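3.2 Worktops and small kitchen items

We had grown rather fond of the Fumstead kitchens by May, and it was their worktops that taught us most. Of the 422 tidying sessions, 30 began with fruit left out on the side, and people would happily chat away while deciding where it ought to live.

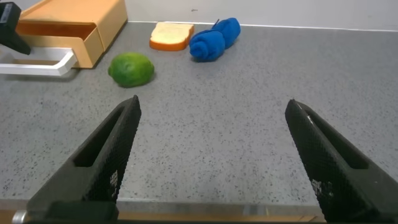
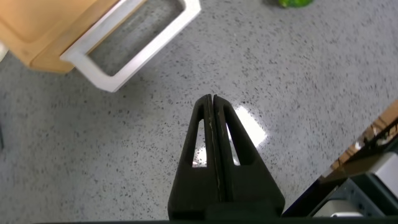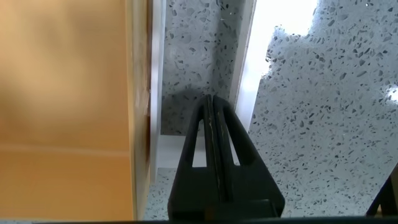
Figure 9. Speckled grey surfaces in one kitchen.

Speckled tops hide crumbs wonderfully well, as several households told us with a smile, and so wiping down tended to come last, once everything else had found its home.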